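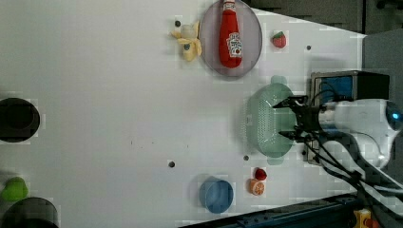 View from the overhead camera, toy kitchen table, gripper over the green colander.

1/ A thread about the planner we use for this table. I changed a lot of it this winter and I want to write it down before I forget. The software is called Ullik. It is small, it runs on one desktop computer, and it decides which object the arm goes to next and how it gets there. English is not my first language, so please be patient with long sentences.

2/ Ullik has three parts. Perception gives me masks and a rough pose for each object. The task layer picks an order. The motion layer makes the path. Most people ask me about the motion layer, but most of my bugs were in the other two.

3/ Perception first. We use one camera from above and a small depth unit. The colour image is good and the depth is poor on a white table, so I trust depth only inside a mask and I throw away the outer border of pixels. Before this change the height of thin things was wrong very often.

4/ The plate is my problem child. It is translucent, so the depth goes partly through it and the mask is weak at the rim. If something lies on it, like the ketchup bottle in this view, the detector sees the bottle very well and sometimes forgets that there is a plate.

5/ What I did: when an object has a fitted height more than 5 mm above the table plane, Ullik now asks "what is under it?" and runs the segmentation again with a lower threshold, only in that neighbourhood. It costs 36 ms. I was afraid of the delay, but the arm is the slow one here.

6/ The second problem was holes. The tabletop has small dark holes in it, and my old detector liked them. It called them olives. The old planner then sent the gripper to pick up an olive that was a hole, and pressed on the table until the force limit stopped it.

7/ I tried to train this away and it worked badly. Now I keep a static map. The holes do not move, so I marked them once in table coordinates, and any small dark detection whose centre falls on a marked point is removed. It is a boring solution and I have had no false olive after that.

8/ One warning if you copy this: the map is in table coordinates, so when somebody touches the camera mount you must calibrate again. I forgot it in January and lost a full afternoon looking for a bug in the wrong file.

9/ Now containers. A colander, a bowl and a dark round container look very different from above, but for the task layer they are the same type: a rim, an inside, a free volume. I describe each with an ellipse for the rim and one depth number. The handles of the colander are ignored for placing and counted for collision.

10/ The colander is oval, so its direction matters. I had a sign error in the yaw for ovals that did not show up with round dishes, of course. If you only test with bowls you will never see it. Please test with something long.

11/ The motion layer. The first version kept the gripper high, moved across, then went straight down. Safe and very slow. The new version allows a low crossing if the swept volume of the fingers clears every rim on the way by a margin. The margin is a parameter and I changed it more times than I want to admit.

12/ The cables are not in the robot model. They hang from the gripper and they are free to swing, and a planner which does not know this will one day pull a bowl along the table. I added a fat capsule on the cable side of the wrist. It is a lie about the shape, but a useful one.

13/ Same with the box above the gripper and the thin metal frame around the wrist. The collision model from the arm vendor stops at the flange. Everything you screw on after that is your own responsibility. I measured ours with a ruler and wrote simple boxes. No fancy mesh.

14/ The logs. Each decision of the task layer writes one line: what it wanted, what it rejected and why. I read these lines every morning with coffee. A colleague from the Herath group told me that I should make a dashboard, and maybe I will, but text with search is still faster for me.

15/ For replay I use Lesov, which is our own small tool. It takes the camera stream and the log and draws the planned path on top of the picture. When a path looks silly to the eye, there is a wrong number somewhere. I found the yaw error this way and not with a unit test.

16/ I did write the unit test afterwards. We have 41 saved table layouts now, and every change to Ullik must plan on all of them before I merge. A plan that is longer than the old one does not fail the test, it prints a yellow line, and I look at it by hand.

17/ What is still bad: fruit next to fruit. A small raspberry close to an orange half becomes one object if the light is flat. The two colours are not so far apart for the model as they are for us. I am testing a split by height, and so far it breaks the peeled banana into pieces, as the peel flaps are low and the middle is higher.

18/ Also bad: objects at the border of the image. If a container is partly outside, the ellipse fit is a guess. For now Ullik marks it as "do not place, do avoid". I would like a second camera, but I also would like less calibration in my life.

19/ Somebody asked me last week why I do not let one big network do everything. I have nothing against it, and people near me do it well. I like that when my arm goes to a wrong place, I can open a file and find the line that sent it there.

20/ The code for the hole map and the rim ellipse will go to the Lusitlow repository when I finish cleaning the comments. Half of them are in my own language and some are not polite. I will add the link under this post.

21/ If you have a good method for translucent plates, please write to me. I tried polarised light one time and the ketchup label became unreadable for the detector, so I put the filter back in the drawer.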